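드루카리(밴드)

드루카리(Drukari)는 바르쿨홀름(Warkulholm) 출신의 얼터너티브 컨트리·포크 밴드이다. 현지 레이블 프로타(Frota) 소속. 페달 스틸 기타와 금속 타악기를 같이 쓰는 편성으로 알려져 있으며, 대표작은 정규 2집 《이르코라》(Irkora). 멤버들이 본명을 공개하지 않아 음반 속지에도 담당 악기만 적혀 있다. 본 문서도 그에 따름.

목차
1. 개요
2. 결성과 초기
3. 음악적 특징
4. 《이르코라》
5. 공연 활동
6. 평가
7. 음반 목록

개요

4인조. 기타 겸 보컬, 페달 스틸, 콘트라베이스, 타악기. 키보드는 녹음 때만 객원. 가사는 대부분 항구 일, 겨울철 부업, 이사, 빚 같은 소재이고 연애 노래는 거의 없음. 장르 표기가 매체마다 다른데 레이블 공식 소개문은 그냥 "컨트리"라고만 쓴다. 밴드 쪽도 인터뷰에서 포크라는 말을 별로 안 좋아하는 편.

밴드명의 유래는 불명. 예전 합주실이 있던 골목 이름이라는 설과 인쇄소 간판에서 따왔다는 설이 있으나 둘 다 출처 없음. 로고는 데뷔 이후 한 번도 바뀌지 않았다.

결성과 초기

바르쿨홀름 남쪽 창고 지구에서 커버 밴드로 출발했다. 초창기에는 결혼식과 조선소 야유회에서 오래된 컨트리 넘버를 연주했고 자작곡은 한두 곡 끼워 넣는 수준. 당시 드러머가 합주실 사용료 문제로 탈퇴하면서 남은 멤버들이 드럼 세트 없이 몇일 합주를 해 봤는데, 그때의 소리가 지금 편성의 기본이 되었다고 한다. 현 타악기 담당은 그 다음 달 합류.

첫 데모는 카세트로만 나왔다. 공연장 입구에서 현금 판매. 재발매 계획은 없는 것으로 보이며 밴드도 음질이 나쁘다는 이유로 재발매를 꺼린다. 이 데모를 들은 프로타 측이 연락해 계약. 계약 조건은 공개된 바 없음.

데뷔 음반 《북쪽 창고》는 초판 461장이 찍혔다. 수록곡 중 〈기름때〉가 지역 라디오 심야 프로에서 반복해서 나가며 이름이 알려지기 시작. 초판은 속지에 가사 오자가 있어서 재판본과 구분된다(3번 트랙 2절).
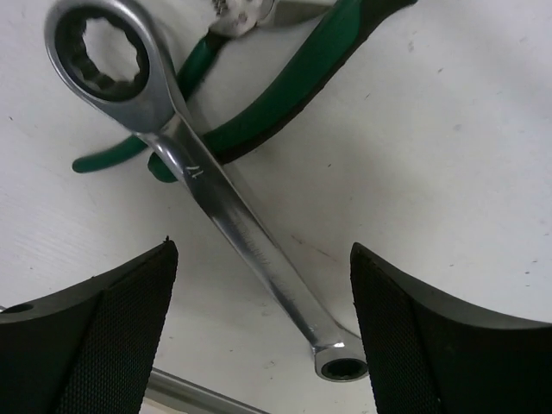 음악적 특징

가장 큰 특징은 드럼 세트의 부재. 킥과 스네어 자리를 여행 가방, 금속 파이프, 공구 등으로 대신한다. 다만 모든 곡이 그런 것은 아니고 느린 곡에서는 타악기가 아예 빠진다. 콘트라베이스가 박자를 끌고 가는 구조라 베이스 음량이 일반적인 컨트리 음반보다 훨씬 큰 편이다.

보컬은 낮은 음역 위주. 후렴에서 화음을 쌓지 않고 전원이 같은 음으로 부르는 방식을 쓰는데, 커버 밴드 시절 마이크가 모자라 하나에 둘러서서 부르던 버릇이 남은 것이라고 함. 2집부터는 페달 스틸이 멜로디를 맡고 기타는 뒤로 빠졌다. 초기 팬들 사이에서는 이 변화에 대한 호불호가 갈린다.

가사는 현지 방언 비중이 높음. 표준어 번역 가사가 속지에 같이 실려 있으나 운율이 많이 죽는다는 지적이 있다. 특히 〈세 번째 부두〉의 마지막 절은 번역이 거의 않되는 말장난이라 속지에도 원문만 실렸다.
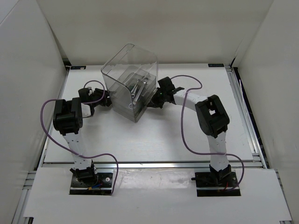

방언 가사 때문에 바르쿨홀름 밖에서는 한동안 방송을 거의 타지 못했다. 심의 문제라는 소문이 돌았지만 레이블은 부인. 단순히 편성 담당자들이 곡 소개를 읽기 어려워했다는 것이 레이블 쪽 설명이다. 이후 싱글에는 표준어 부제를 붙이기 시작.

《이르코라》

정규 2집. 총 9곡. 1월에 녹음을 시작해 같은 겨울에 마쳤다. 스튜디오가 아닌 폐교 체육관에서 녹음했고 난방이 되지 않아 페달 스틸 튜닝이 계속 틀어졌다는 일화가 있다. 실제로 4번 트랙 끝부분에서 음정이 살짝 처지는데 수정 없이 그대로 수록.

발매일은 2024년 3월 10일. 제목은 멤버 한 명의 조모가 살던 농가의 이름이라고 함. 음반 전체가 그 농가를 정리하고 팔기까지의 이야기로 되어 있어 컨셉 앨범으로 분류하기도 하지만, 밴드는 처음부터 의도한 것은 아니라고 밝혔다. 첫 곡 〈열쇠 두 개〉와 마지막 곡 〈열쇠 하나〉는 같은 멜로디에 가사만 다르다.

타악기 녹음 방식도 화제였음. 체육관 바닥에 마이크를 눕혀 놓고 수공구를 두드리거나 상자 안에서 굴린 소리를 겹쳐 넣었고, 일부 트랙은 그 소리를 느리게 재생해 저음처럼 썼다. 어느 소리가 무엇인지는 속지에 나와 있지 않다. 믹싱은 프로타 자체 작업실. 마스터링은 외주.

공연 활동

밴드는 큰 공연장을 피하는 편으로, 단독 공연은 600석 규모의 바르쿨홀름 시민회관을 주로 쓴다. 2집 발매 투어의 총 관객은 3,132명으로 집계되었다(레이블 발표). 티켓은 예매 없이 현장 판매만 하다가 줄이 너무 길어져 중간부터 예매를 병행. 환불 규정이 공연마다 달라 항의가 있었고 이후 통일됨.

앙코르는 대체로 커버곡 한 곡. 셋리스트는 공개하지 않는다. 공연 녹음은 자유지만 촬영은 마지막 곡만 허용.

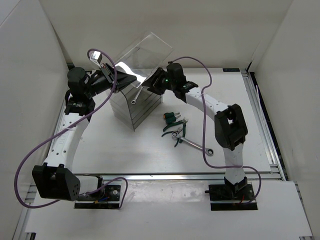

타악기 장비는 투어 때도 아주 간소하다. 운반 케이스 하나에 다 들어가고, 현지에서 구할 수 있는 것은 빌려 쓴다. 투어 후반에는 여행 가방도 빼 버렸는데, 아크릴 상자와 수공구 몇 점이면 〈기름때〉의 반주는 충분히 된다는 것이 타악기 담당의 말. 상자는 재질에 따라 울림이 달라서 아크릴, 양철, 합판을 곡마다 바꿔 쓴다. 페달 스틸 쪽은 반대로 예비 악기까지 두 대를 들고 다님.

야외 공연은 드물다. 바람 소리가 마이크에 섞이면 작은 타악기 소리가 전부 묻히기 때문. 항구 축제에 한 차례 출연했으나 음향 문제로 세 곡 만에 내려왔고 이후 실내만 고수 중.

평가

데뷔 음반은 지역 매체 외에는 거의 다뤄지지 않았다. 《이르코라》는 평이 대체로 좋았으며 특히 가사와 베이스 연주가 호평. 반면 후반부 세 곡의 템포가 다 비슷해 늘어진다는 지적, 타악기 소리가 컨셉에 비해 너무 작게 믹싱되었다는 지적이 있다. 정통 컨트리 팬층에서는 컨트리로 볼 수 있느냐는 논쟁도 있었음. 밴드는 별다른 답을 하지 않았다.

후배 밴드들에 끼친 영향은 아직 논하기 이르나, 바르쿨홀름 일대에서 드럼 세트 없이 활동하는 팀이 늘어난 것은 사실.

음반 목록

무제 데모 (카세트, 자체 제작)
《북쪽 창고》 (정규 1집, 프로타)
〈세 번째 부두〉 (싱글, 프로타)
《이르코라》 (정규 2집, 프로타)

같이 보기: 프로타(레이블), 바르쿨홀름의 음악, 얼터너티브 컨트리

이 문서는 출처가 부족합니다. 투어 일정 부분 보충 필요.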